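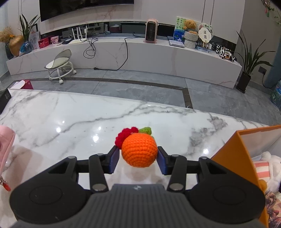 Reading time: 3 minutes - 6 if you do the pencil test too

ROBOT OPEN DAY: how does a gripper hold something squishy?

Posted 05/04/2021

So we went to the Stokomska open day and there was SO much to see. Not enough room for all of it. This page is just about the grippers.

First, the word. A gripper is the hand part of a robot. Some have five fingers like yours. Lots have only two. Two is enough for plenty of jobs - try picking up a grape with just your thumb and one finger. Easy, right?

The one holding the orange crochet ball is a hand-held gripper. It has two black fingertips that face each other, one on each side of the ball. Look on the inside of each fingertip. See the dark blue pad? That's the part to watch.

Why pads? Try this. Pick up a marble with two metal spoons. Now do it with two erasers. Much better with erasers. Soft, grippy stuff holds on by friction, that's the rubbing force that stops things sliding about. More friction means you don't need to squeeze so hard.

And squeezing is the tricky bit. Kazimiera Domański was showing people the grippers and she had a good question for us. "What's harder to pick up, a brick or a crochet toy?" Everybody yelled brick. Nope! A brick is heavy but it always stays the same shape. Yarn squashes. Squeeze it and it gets thinner, so the fingers have to keep closing a little bit more. Squeeze too much and you've got a pancake with a flower on it.

Now the silver parts. Behind the black fingertips there are bars, and the bars end in big round silver-gray pins. Those are pivots. A pivot is a point where something can turn, like the screw in the middle of your scissors or the pin in a door hinge. Bars plus pivots make a linkage. Push one bar and the others have to move too.

Your elbow is a kind of pivot. So is your knee. Go ahead, bend them.

Then it was question time. We wrote down as many as we could.

Can a gripper feel?
Edmund Jabłońska took this one. Some grippers have sensors that measure how hard they are pushing. Some don't, and then somebody has to watch closely. It isn't feeling like you feel, there's no ouch. Its just a number.

Why is a person holding one, isn't it a robot?
A gripper can go on the end of a robot arm or it can have a handle. With a handle, people can show how a job is done, and a robot can learn from the recording.

Does it get tired?
No. But parts wear out, pads too.

TRY IT AT HOME - the pencil test
You need 2 pencils, 2 rubber bands and something soft, a sock ball is good.
Hold one pencil in each hand. Lift the sock ball with the plain pencils. Wobbly?
Now wind a rubber band round the end of each pencil and try agian.
Which way was easier? Try a spoon next, then a plastic cup.

New words: gripper, friction, pivot, linkage, sensor

Next page: Rondier and the robot that sorts buttons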